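Betreff: Re: Vorführung im März, wer war dabei?
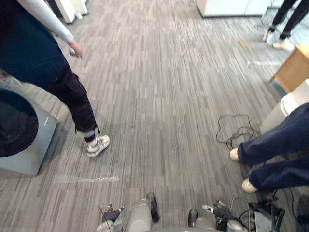
Der Teppich im Vorführraum, aus Sicht der Maschine. Unten die beiden Arme, Greifer offen.

Hallo zusammen,

Anel Joubert schrieb:
> Hallo Liste,
> ich konnte im März leider nicht mit nach Dindau zur Vorführung
> bei Gumede. War jemand von euch dort und mag ein bisschen
> erzählen? Mich interessiert vor allem, ob man nah rankommt oder
> ob das wieder so eine Sache hinter Glas ist. Und: lohnt sich das
> für unsere Gruppe, oder sitzt man zwei Stunden in einem Vortrag?
> Gruß, Anel

ja, ich war da, und hinter Glas ist da gar nichts! Man läuft in dem Raum ziemlich frei herum, ganz normaler Büroteppich, Tische, Kabel auf dem Boden (also bitte Füße heben), und mittendrin steht der Zevora mit seinen zwei Armen. Wir waren 22 Leute, das war für den Raum schon reichlich. Die hinteren Reihen haben am Anfang wenig gesehen, bis Mandla Baloyi uns dann in zwei Gruppen geteilt hat. Er macht dort die Vorführungen und ist ein sehr angenehmer Mensch, der auch bei der dritten Frage nach dem Akku noch freundlich bleibt.

Der Vortrag vorweg ging eine knappe halbe Stunde, das war auszuhalten. Danach ging es nur noch um die Maschine. Zuerst hat sie Becher von einem Tisch auf den anderen gestellt, das kannte ich so ähnlich schon von Gillum letztes Jahr. Viel schöner fand ich den zweiten Teil, da ging es um Sachen, die auf dem Boden liegen. Ein Kabel vom Teppich aufnehmen klingt nach nichts, aber schaut euch mal das Bild oben an, das schwarze Knäuel rechts, und dann überlegt, wo ihr da anfassen würdet. Bei unserer Gruppe hat es beim vierten Anlauf geklappt, es gab richtig Applaus :-)

Mir war vorher nicht klar, wie viel vom Kopf aus gesteuert wird. Auf einem Monitor läuft mit, was die Kamera da oben sieht, und das sind zum größten Teil Hosenbeine und Turnschuhe. Man steht daneben und erkennt plötzlich die eigenen Schuhe, sehr merkwürdiges Gefühl. Baloyi meinte, die Beine der Besucher seien für das System schwieriger als jedes Möbelstück, die bleiben ja nie stehen. Am Ende durfte, wer wollte, selbst ans Steuer. Ich habe es probiert und in fünf Minuten genau einen Becher umgeworfen. Mein Nachbar war deutlich besser, der spielt aber auch Orgel.

Ein paar Zahlen, soweit ich sie mitgeschrieben habe: 1820 Griffversuche haben sie seit Jahresbeginn protokolliert, und 80 Prozent davon sollen gelungen sein. Ob die vom Boden da mitzählen oder nur die vom Tisch, habe ich vergessen zu fragen, ärgert mich jetzt. Falls es jemand weiß, bitte melden.

Was mich gestört hat: Es ist warm in dem Raum, und Stühle gibt es viel zu wenige. Außerdem ist die Anfahrt nicht toll, vom Bahnhof sind es zwar nur 200 Meter bis zur Bushaltestelle, aber der Bus fährt einmal in der Stunde, und zurück haben wir ihn natürlich verpasst. Wer mit dem Auto kommt, parkt hinten auf dem Hof, das ist kostenlos.

Für unsere Gruppe würde ich es machen, Anel, aber höchstens mit zwölf Leuten und am besten gleich um 10 Uhr. Soll ich mal anfragen? Die Adresse von Baloyi habe ich, die schicke ich aber lieber nicht über die Liste.

Viele Grüße
Jochen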